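Re: [brikeo-users] Two-arm handover demos, how many is enough?

Hi all, and thanks Linnea for getting this going again.

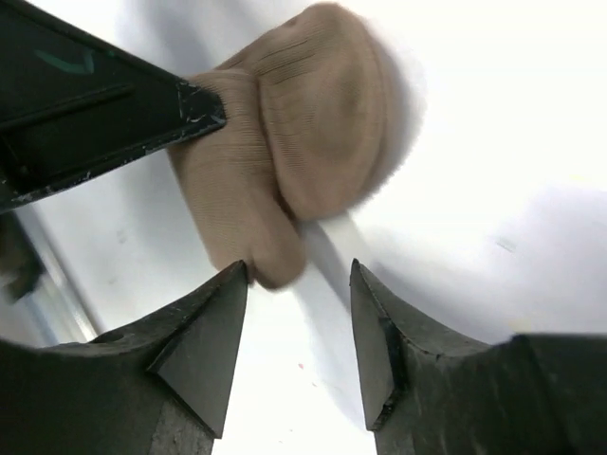

I've been teleoperating our pair since October and my answer to the "how many" question keeps changing. Our first batch was 200 demos, all of them me, all with one arm passing soft knit stuff across to the other. I ended up keeping 97. The rest had me dithering with the second gripper, and the policy learned to dither beautifully!

Linnea Nyberg wrote:
> We've got 1,119 episodes recorded in Binoldale and the receiving arm
> still closes too early on anything floppy. Is it worth adding more, or
> should we go back and trim? Also, does anyone let the giving arm move
> during the pass, or do you park it?

I'd trim first. Have a look at the wrist view on its own, at the moment you decide to close, and ask yourself if you could make that call from just that picture. I couldn't on a lot of mine – I was looking over the top of the leader arms at the real table, and the robot doesn't get to do that. Now I drive the last bit of the pass from the wrist feed only. It's slower and kind of maddening, but the closing got a lot more sensible.

As for parking, yes, I stop the giving arm and count to two before I bring the other one in. Fabric keeps swinging longer than you'd think. If you want moving passes later, I'd record them as their own set and label them that way.

One question back: has anyone got the Morsy pedals working for episode start/stop? Mine drop out after 6 or so presses and I have to replug them, which is a pain with both hands on the leaders.

Cheers from Flurnitz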